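November — crude assay bench, Kavex condensate

Second cut of the Kavex condensate went through the still this morning. Charge was 800 mL, same as the Jesby run. Initial boiling point came in low and the light ends were heavy, so the condenser bath was dropped before the first fraction was taken. Recovered 149 mL to the first cut point. Jagadeesh has the GC trace and will normalize it against the Holmgren standard.
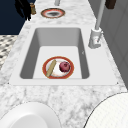 Density on the whole sample is still drifting between repeats. Suspect loss of butanes on transfer — the syringe was at room temperature for the first two shots. Chill it next time and log the delay. Nuala wants a figure for the loss, so I did a crude estimate: treat the open dish as a flat evaporating surface, with the broad-rimmed round plate in the sink as the shape, count only the area inside the rim, and ignore edge effects. Good enough for a bound. Not for the report.

Vapor pressure: 66 kPa on the first shot, second shot discarded (air bubble in the cell). Need a third before Brendan will sign it off.
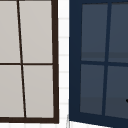
Sulfur is outstanding. Petrică has 12 vials from the Grallholm separator in the queue ahead of ours. If the detector baseline is still noisy at 4 p.m., leave ours capped in the cold store and start again tomorrow with a fresh blank.

To do: relabel residue bottle, recheck bath thermometer, send Deirdre the cut table without the density column.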